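Print this post | E-mail this post

Wrist views and the value head, part two

In the April post I said the success predictor was reading the background and ignoring the jaws. Min-kyu Na asked for numbers, so I spent Sunday getting some.

The set-up has not changed. The policy runs in Lumance, our tabletop simulator, and a small network looks at the rendered wrist view and gives a probability that the current grasp attempt will end with an object held. We trained it on 2509 simulated episodes, with 30 held out per object class. Labels come from simulator state, so label noise can be ruled out as a cause.

The test is a masking one. For each held-out view I replace one region with its mean colour, rerun the predictor and record the change in output. Regions come from the renderer's segmentation buffer: fingers, gripper body, objects, and everything else. Nam-gil Wang wrote the batching code, which brought a full pass down to 17 minutes.

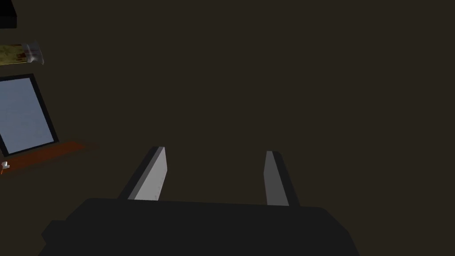
Open-jaw views were the ones I cared about most. A sensible predictor should give a low value when there is nothing between the fingers and nothing lined up with them. In views like this one, where the objects are all bunched along the left margin and the gap shows only dark background, the output was still well above the base rate. Masking the fingers hardly moved it. Masking the objects dropped it sharply, even though none of them could have been reached by closing the jaws from that pose. So the network has learned that clutter in view goes with success, which holds across the training set and is useless for deciding when to close.

I tried 2 fixes. The first was a random horizontal shift of the crop, which made calibration worse on every class. The second was adding negatives: take a successful episode, offset the wrist sideways before closing, rerender, label from state. That one worked. Finger masking now changes the output more than object masking does, and the false positives on open-jaw views have mostly gone. The cost is a longer training run and slightly lower recall on thin objects, which I have not looked into.

None of this has been run on the arm at Hanstead. Bok-nam Hyun expects the shading on the finger pads to be the first thing to break, and I have no evidence either way. The masking script is in the Ding repository under tools.

Comments (3)

Maarten Van Wijk: Mean colour over the region or over the whole view? With a background that dark it would matter.

Sun-ja Choo: Did you keep the offset negatives balanced by class? We saw the same drop on thin objects and it was sampling.

Author: Maarten, over the whole view. I will rerun with a blurred fill. Sun-ja, no, they were drawn uniformly over episodes, so that could well be it.

This site uses cookies to remember your settings. Accept | Find out more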